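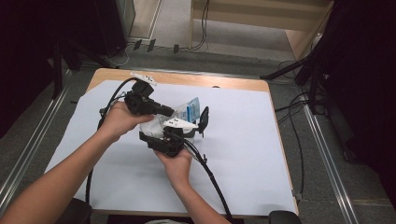 Posted by Nermin Toprak on 5/6/19
Section: Manipulation and data collection

Bimanual demos with plastic packages: policy closes early, what should I change in the method?

We record two-handed demonstrations with hand-held grippers, one per hand, each with its own camera and cable. The operator sits at a table covered with a white sheet and handles printed plastic bags. The task is to grasp the bag with both grippers, turn it so the label faces up and set it down. Two arms then replay a policy trained on the recordings.

The training set has 900 episodes. On 100 test rollouts the policy completed the task 41 times. Most of the failures look alike: the left gripper closes before the fingertips have reached the bag, then the right one pulls and the bag slides out. Validation loss is flat and low, so I can't find the problem from the curves. I have tried a longer action horizon and it made no difference to the early closing.

Two things I would like to know. Is this a known effect with thin plastic, and should I collect more episodes or fix the ones I have?

Ekrem Tekin

Known effect, at least in our lab. We had the same failure on the Moltix setup and adding data did very little. We went from 900 to 1,399 episodes and the early closing stayed.

Look at what the finger camera gets just before contact. With a bag held that close, the package can take up most of the view.

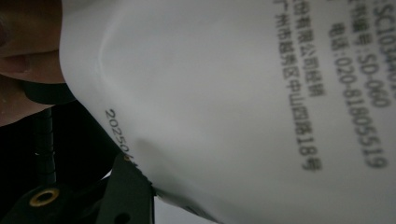
The policy then has to judge distance from a large pale surface with little texture on it, apart from whatever printing happens to be turned toward the lens. In our recordings the last usable depth cue came well before contact. The network learned to close on "view is mostly white", and a white tabletop satisfies that too. Check whether your early closings happen over bare sheet. If they do, you have the same thing.

What we changed, in the order we did it:

We added the measured finger opening to the observation as a number. Before that the network had to read the opening from the image.

We dropped the first part of every episode, where the operator is only settling the hands. It was teaching the policy to wait and then close at a fixed time.

We replaced the white sheet with a gray one for half of the new recordings. A patterned cloth was worse - the policy locked on to the pattern.

The first change gave most of the gain. I would do it alone and run the 100 rollouts again before touching anything else. Also check the time offset between the two grippers. A small lag on one side looks exactly like closing early on that side, and you said it is always the left.

Hüsnü Soylu

just collect more data

Melahat Yalçınkaya

I agree with Ekrem on the finger opening, with one addition. The number is only useful if both grippers are zeroed the same way. Ours drifted over a session and the left and right values stopped agreeing. The routine below is short enough to do before each block of episodes:

1. Close both grippers fully with nothing between the pads. Record the opening value for each side and store it with the block.

2. Open both grippers fully over the plain sheet and save one still from each finger camera. Compare it with the still from the previous block. You are looking for a change in where the fingertips sit in the view, and for wear on the pads.

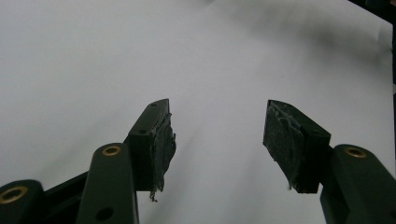

3. Tap the two grippers together once while both are recording. The jolt shows up in both motion tracks and gives you the offset Ekrem asked about.

4. Rescale the opening to the range zero to one with the values from steps 1 and 2. Do this per block, never over the whole data set.

If a pad is replaced in the middle of a block, end the block there and begin again at step 1. A new pad changes the closed value, and the friction against the bag with it.

On the question of more episodes or better ones: fix the alignment first on the 900 you have, retrain, and report the success rate per side. A single figure for the pair hides which gripper failed.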